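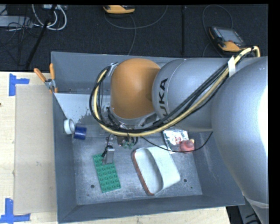
Wosard has spent two winters testing a small wind and battery system at Bumavley, where the grid connection fails most often in February. The battery feeds 51 homes and a workshop. Motors are the hard part. Koivisto built the controller, and two spare inverters are due to be fitted before the next trial.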